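Orkerthorpe Record Library: discography and cataloging project
Progress report to the Paterson Fund, period ending March
Prepared by Lorna Gillies

1. Work completed

The catalog now holds 291 entries for 12" pressings. Each entry gives label, matrix number as etched, country of pressing and sleeve variant. Reissues are entered separately from first pressings, with a cross-reference in the notes field. Undated reissues carry a question mark after the year.

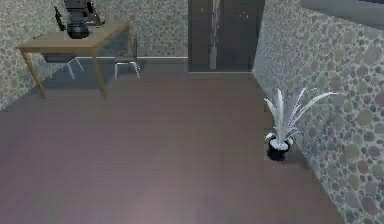

2. Matrix numbers

Ladan Zamani has checked the run-out etchings on the Fivura label holdings against the printed sleeves. In 30 cases the sleeve and disc disagree. We have followed the disc and recorded the sleeve number as a variant.
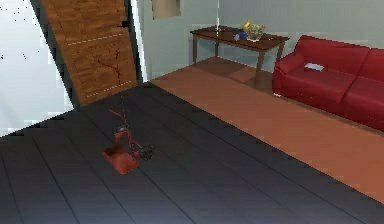 Picture: Orkerthorpe Record Library

The Orum singles have not been checked. Many have paper labels over the run-out area — these need a second reader, and Ataberk Toprak will take them on next period.

3. Database

The import script rejected double albums with side letters beyond B. Akosua Amegashie corrected the field length and reran the batch. Split releases are still entered by hand under both artists.
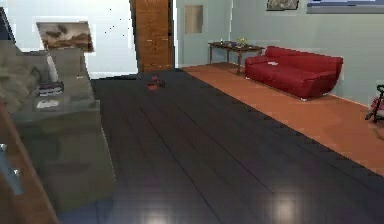 Living room with red sofa

4. Spending

Inner sleeves were ordered in one lot of 1000. The cleaning fluid line is underspent and we ask to move the balance to shelving dividers. Elspeth Lindsay has the invoices.
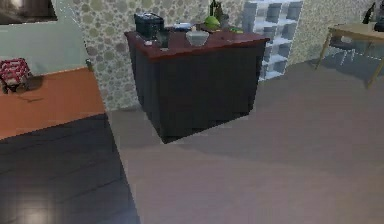 The dividers would be used for the 10" and 7" sections, where filing order is currently by label only.

5. Next period

Check Orum singles. Enter the remaining 20 box sets, disc by disc. Saturday listening hours continue unchanged.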